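Desk rework, part 2: surfaces, cables and the chair

2nd June

Part 1 covered the measuring. The remaining problem was the desk itself, which had collected so many small items that the usable area was down to a strip in front of the keyboard. I gave it one evening and kept notes.

The desktop is light wood, 166 cm long, and I wanted to keep it. The finish marks easily, so anything with hard feet now gets felt pads. I had been using a Trovico mat to protect the front edge, but it curled at the corners after February and I threw it out. The replacement is a plain cut of cork from Bloxham. It lies flat.

Partitions. I tested two heights. The low one let small objects slide over the back. The taller white panel stops that and also gives the cables something to run against. It reflects the overhead light more than I expected, and a matte panel would be better. Wustance sells one, but the clamp needs a thicker desktop than mine, and I did not want to pack it out with offcuts.

Cables. White cables on light wood are less visible than black ones, which is the only reason I buy white. The rule I settled on is that no cable crosses the front half of the desk. Slack goes to the left, coiled loosely and fastened with hook-and-loop tape. I stopped using zip ties because I change things too often and was cutting four of them a week. Power comes up from a strip mounted underneath, with the switch facing forward.

Small items. Anything used every day stays on the surface, at the base of the panel. Anything used weekly goes in the top drawer. Everything else goes into a Tolenton box on the shelf, labeled on the short side so it can be read without pulling it out. Manon Cormier suggested sorting by task and leaving size out of it, and I resisted for a while on the grounds that the drawer inserts are sized. She was right. Controllers now live with their own chargers, and cards and other paper goods go in one stack.

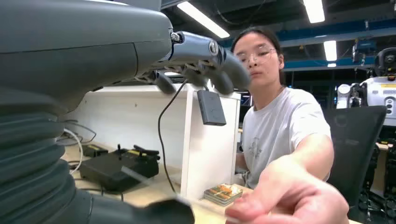 The chair took longer than the desk. Mesh backs are fine in warm weather, and the tall back helps if you lean away from the work now and then, but the armrests on mine hit the desk edge before I was close enough. Lowering them fixed the contact and made them useless as armrests. I have left them down for now.

Total cost was 181, counting the cork, the tape and the felt pads. The sit-stand frame I had been looking at was 1,199 before shipping, and it would have done nothing for the cable problem.

Still open: a matte surface for the panel, a better place for the headphones, and the drawer runner on the left side, which sticks about halfway. I have ordered the runner. Part 3 will cover lighting once I have decided whether to replace the overhead fixture or add a lamp.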